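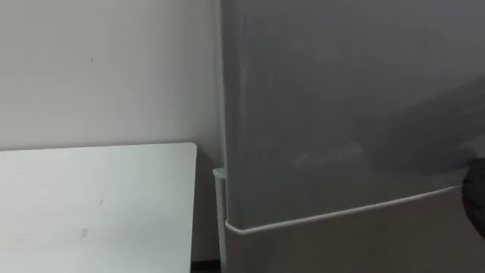

By Joelle Rizk

Liette Gosselin keeps a list of dead trees. It has the street, the species, the month the tree went in and the month it was written off. She started it when she took over planting for the town of Hendarero, and she says it is the first thing she shows to new staff.

"We put in 500 trees the year before I came," she says. "Everyone knew that number. I asked how many were still alive and there was no record of it."

The town has now agreed to pay for three summers of watering for every new street tree, where before it paid for one. The work has gone to Stikau, a local grounds firm, and began in August on the estates north of the railway.

Gosselin says most of the losses were young limes and field maples in narrow verges. The soil there is packed hard and full of rubble from old road works. Rain runs off it into the gutter.

"A tree from the nursery has lost a lot of its roots," she says. "It can look fine in its first year. In the second year you get a dry spell and the leaves brown at the edges, and by then the contract has finished."

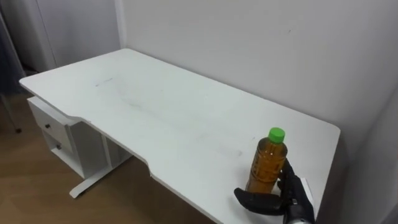 3 min read

Wissam Obeidat runs the watering rounds for Stikau. His crew starts at 5 am in dry weather to get through the busier roads before the traffic builds up. Each lorry carries 3,000 litres.

"Parking is the main problem," he says. "If there's a van across the verge we have to come back, and then the round is late for everyone else."

He would like residents to leave the watering bags alone. Some have been taken off and put in bins. Others have been moved to garden trees. He has no objection to people adding water of their own, as long as it goes on slowly and the bark is kept clear of soil and cuttings.

Strimmers do a lot of harm too, he says. A ring of damage at the base can kill a young tree, and the mowing is done under a separate contract with no mention of trees in it. Gosselin says that will be changed when it comes up for renewal.

Not all of the new money is for watering. Along Hourani Road, 8 planting pits are being dug out and rebuilt with a coarser soil mix, and the paving will be relaid further from the trunks. Ayman Kassab, who has a shoe repair shop on the road, lost the tree outside his door two years ago and has been writing to the council ever since.

"They filled the hole with tarmac," he says. "I was told it was temporary."

Gosselin says his pit is on the list. The replacement will be a hornbeam, and it will go in once the leaves are down.

The council plans to plant 275 trees this winter, fewer than in past years. She expects complaints about that and says she would sooner have the smaller number and be able to look after it.

Residents can report a dry or damaged tree through the council's Erow page, giving the house number nearest to it.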